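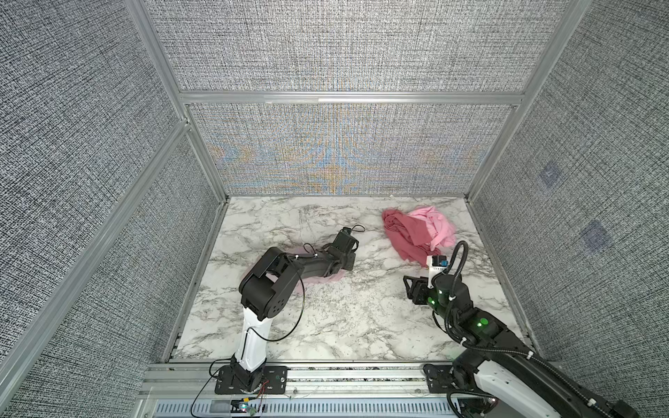
Section 4. Safe working practice for the two-arm cell

This section covers daily use of the Tosholm two-arm cell for cloth handling. It applies to anyone who powers on the arms, loads cloths, or edits a motion file. Read Section 3 (Mounting and Wiring) first. Local site rules come before this guide if they are stricter.

4.1 Who may run the cell

Operators must be signed off by the cell supervisor before working alone. At the Marchetti site this is Soledad Baptiste. Changes to speed or force limits need a second signature from Petrică Pascu. Sign-off lapses after 10 months without a logged session.

4.2 Before power-on

1. Check that the stop button is within reach of where you will stand. Press it and twist to release.
2. Look over the work surface. Remove tools, screws, cup rings and cut ends of cable ties.
3. Follow each cable from wrist to base by hand. It should have slack at the elbow and no flat or shiny spots.
4. Check every cable tie. Replace any that slide. Trim the tails flush – a cut tail left long will scratch the next person.
5. Try to rock each base plate. If it moves at all, stop and go back to Section 3.
6. Keep the vent slots under the front rail clear.

CAUTION: The arms are not held by brakes when power is off. Support the forearm with one hand before you switch off, or lower it to the rest pose first.

4.3 Power-on and homing

1. Switch on the supply, then start the Initz controller.
2. Wait for the controller to list both arms as ready. Do not go by the lights on the arms alone.
3. Say "homing" out loud if anyone else is in the room.
4. Home the left arm. When it has stopped, home the right arm. Never home both together.
5. Open and close each gripper once with nothing in it.

NOTE: If homing stops with code 134, a joint is outside its start range. Press stop, move the joint by hand toward the middle of its travel, and home again. After a second 134 on the same joint, tag the cell out and write it in the log.

4.4 Loading cloths

1. Pause the program and wait until both arms are still.
2. Press the stop button. Pausing by itself does not make the cell safe to reach into.
3. Place one cloth on each side of the work surface. Drop it loosely. Do not fold it or smooth it out unless the task sheet says so.
4. Take your hands and sleeves clear of the front rail.
5. Release the stop button and resume from the controller.

Use only cloths from the task bin. Loose threads longer than a finger should be cut off before use, as they wind into the gripper slides. Rings, watches and lanyards come off before loading.

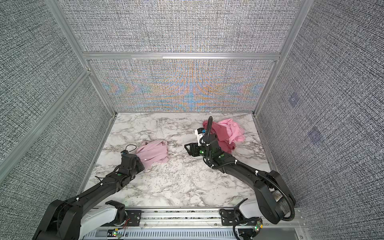 Can I straighten a cloth while the other arm is still moving?

Both arms must be stopped before a hand goes in, including the one on the far side. Their reach overlaps in the middle of the work surface, and the controller does not know where your hand is.

4.5 Speed and force limits

Wrist speed in normal running is capped at 700 mm per second. For a new or edited motion file, run the first 9 cycles in the slow mode with one person at the stop button for the whole time. If the file is changed again, the slow cycles start over.

Do not raise the gripper force to fix a missed grasp on thin cloth. Adjust the approach height first, then the finger opening. Log both values.

4.6 Stop conditions

Press stop at once if:
- the two grippers hold the same cloth and pull apart when the task does not call for it
- a cable catches on a link or a rail
- a camera mount turns or tilts
- a joint makes a new noise, even if the motion looks right

After a stop, do not resume from the same line. Lower both arms, clear the surface, and home again as in 4.3.

4.7 End of session

1. Send both arms to the rest pose and wait until they are still.
2. Close the Initz controller, then switch off the supply.
3. Return the cloths to the bin.
4. Wipe the surface with a dry cloth. Sevix cleaner may be used once a week, with the power off.
5. Fill in the log: name, motion file, number of stops, parts replaced.

Section revised 2026-02-08. Replaces all earlier copies of Section 4.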